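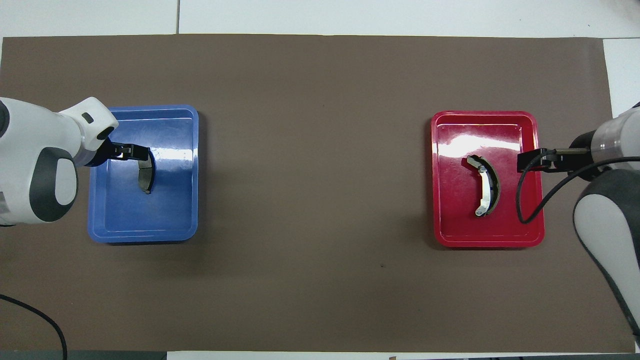

2025-07-23, notebook, glue and adhesives

Continuing the test of the hide glue against the fish glue for the repair of the Warkmont chairs. I write down all what I did this morning, so the next person does not have to ask me.

Glue preparation

Hide glue from the Grukcombe bag, soaked in cold water overnight in the small jar. It took the water well, no hard grains left at the bottom. I heated it in the water bath and kept it at 58 degrees Celsius. In December we let it go much higher and the smell was bad and the joints were weak, so please look at the thermometer and do not trust the knob.

Fish glue from Espinoza, straight from the bottle. The bottle was opened in December. It is a little thicker than I remember. I stirred it and used it anyway, but I have marked this batch with a pencil cross in case the numbers look strange.

Test joints

I cut the beech strips from the same board and made seven joints with each glue. Lap joints, no sanding after the planer. Clamped with the small screw clamps, tight until a thin line of glue came out along the edge, then a quarter turn more. I wiped the line with a damp cloth. On two of the hide glue joints I was too slow and the glue had started to gel before I closed the clamp. These two are marked G and should not be counted in the average.

Weight of the glue pot before: 1,188 g. I forgot to weigh it after. Next time weigh it immediately, before washing the brush.
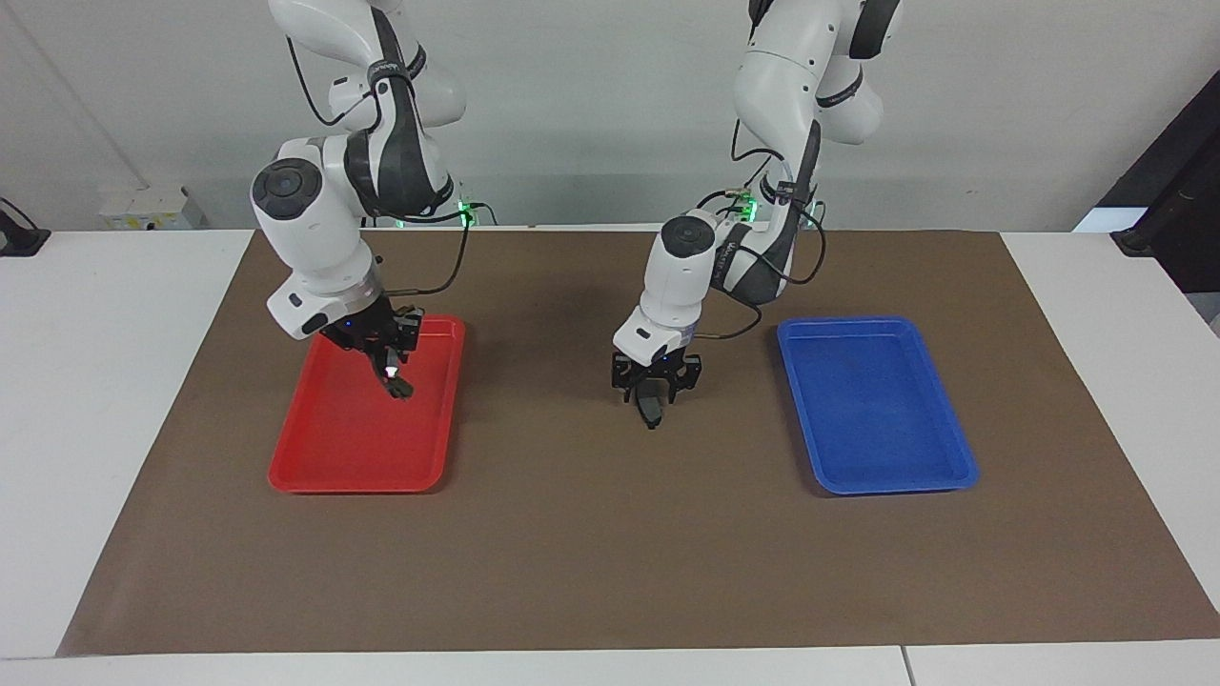
Pull test, first results

Only one joint of each kind was pulled today, from the older set which had a full week to dry. Hide glue opened at 217 kg and the wood tore on one side, so the glue was stronger than the beech there. Fish glue held a little less and broke clean in the glue line. One joint each is not enough to say anything, I know.

To do

Let today's joints rest for a week, clamps off tomorrow.
Ask Brastwood if they still sell the finer grade, ours is almost finished.
Try the hide glue with the strips warmed first. I think the gel problem comes from the cold wood.
New label for the fish glue, the old one is not readable any more.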